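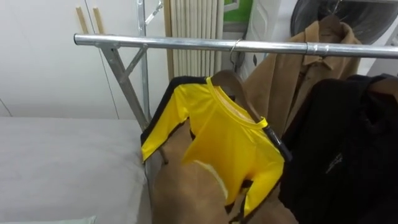
Automation in the Wardrobe Service: What Changes for the Staff?
Project report, Work and Technology module
Author: Avotiņš

1. Introduction

This report is about a small part of a large job. The company Nakley rents furnished flats in Bastlow to people who stay for some weeks or months. Besides cleaning, it offers its guests a wardrobe service. Clothes which are left on the bed are put on hangers, hung on a rail, and sorted by the next day if the guest has asked for this. Since last spring the company has been trying a two-armed robot, called Grostum, for the part with hangers.

I chose this workplace because most texts I read in the first half of the module speak about factories. In a factory the machine usually stands in one place and the work comes to it. In a flat the machine must come to the work, and every bed is left differently. I wanted to know what the housekeepers think about it, and what they do now that they did not do before.

My question was: which tasks have moved from people to the robot, which have moved in the other direction, and how do the employees judge the result?

2. Method

The housekeeping department has 41 employees. I sent all of them a short questionnaire on paper and in two languages. Afterwards I made interviews with eight of them. Each interview was planned for 60 minutes, but several ended earlier because the shift began. I also spent three mornings in a flat where the robot was working and wrote down what the people near it were doing. I did not measure the speed of the robot, as the company does this itself and my subject was the staff.

All answers are anonymous. In a department of this size it is easy to guess who said something, so I left out the age and the length of service of the interview partners. Where I quote, I have corrected the grammar a little, but not the meaning.

3. The work before

Before the trial, one housekeeper did the whole flat. She (in this department it is mostly women) made the bed, cleaned the kitchen and the bathroom, and hung up the clothes at the end. The order was not written in any instruction. It was a habit, and new colleagues learned it by going with an experienced one for two weeks.

The hanging itself was not counted as heavy work. Several people told me that it was the quiet part of the day. One said: "I did it slowly on purpose. It was the moment when my back could rest." This is important for the later chapters, because on the planning sheet these minutes looked like something that could be saved without loss.

4. The work now

The task of the robot can be divided into steps. It takes the hanger together with the garment from the bed, holds it by the shoulders, turns to the rail and hangs the hook over the bar. For a human hand this is one movement. For the planning of the work it became several, and around each of them there is now something that a person prepares or controls.
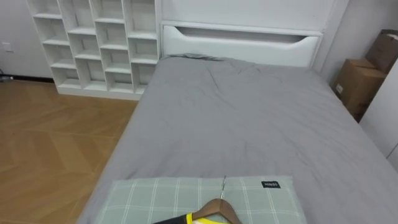 Shirt on its hanger, laid on the pillow at the near end of the bed.

The preparation is mostly done by the housekeeper. She smooths the bed cover, puts the garment on the wooden hanger and lays it so that the hook is free and points away from the robot. The department calls this "laying out". No job description contained this word before, and in the questionnaire many people wrote it in the line "new tasks". The company prefers wooden hangers for the trial. According to the team leader, thin wire hangers bend too easily, and they were collected from the flats in the first month.

The floor must also be free. Boxes and bags of the guests are put at the wall, and chairs are moved away from the bed. Housekeepers always moved things for the vacuum cleaner, so this is not completely new. But earlier they could decide themselves when to do it. Now it has to be finished before the robot starts.

During the hanging a second person is present, who is named the attendant. The attendant stands behind a line, watches the garment and has the stop button. If a sleeve catches on something, she presses the button and arranges the fabric by hand. Long coats are still hung by people, and also everything that the guest has marked as delicate.

I observed that the attendants look mostly at the fingers and the collar. When the hands have taken hold of the hanger,
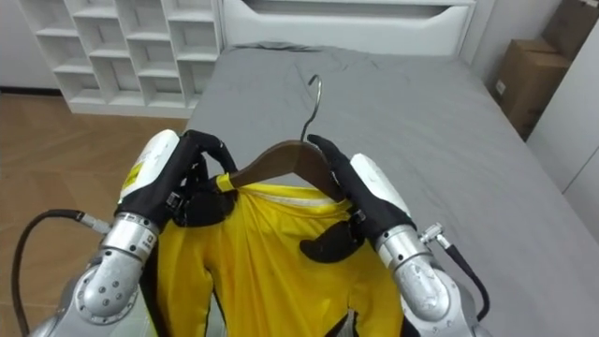
the attendant usually waits a moment before she looks at the rail. I asked two of them about it, and both explained that a shirt can slide to one side when it is lifted, and that they can see this best at the neck. They had not been taught this in the training. They found it out during the first weeks and then told the others — an example of knowledge which came from the staff and not from the manual.

5. Results of the questionnaire

Of those who answered, 65 per cent agreed with the sentence "My working day has become more divided than before". This was the clearest result. The sentence "I am afraid to lose my job" got much less agreement than I expected. In the interviews the reason became visible: the company promised that no contract will be ended during the trial, and most people believe this promise, but only for the trial.

The opinions about the attendant role are split. Some like it because it is clean and they learn something technical. Others find it tiring to stand and watch. "When I hang a shirt I am finished with the shirt," said one housekeeper. "When I watch, I am never finished." The role gives no extra pay at present, and this was mentioned in nearly every interview without my asking.

6. Discussion

It would be too simple to say that the robot took over the hanging. It took over the lifting and the placing, and the staff received laying out, clearing and watching. On the planning sheet only the first part appears. I would recommend that Nakley writes the new tasks into the job description and lets the housekeepers change between the roles during one shift, which two of the teams already do on Mondays.

My study has limits. The trial is young, I saw only one flat, and people who dislike the robot strongly may also dislike questionnaires about it. I would like to repeat the questions after the trial, when the promise about the contracts has ended. The department has agreed to this in principle, and the questionnaire is attached in both languages.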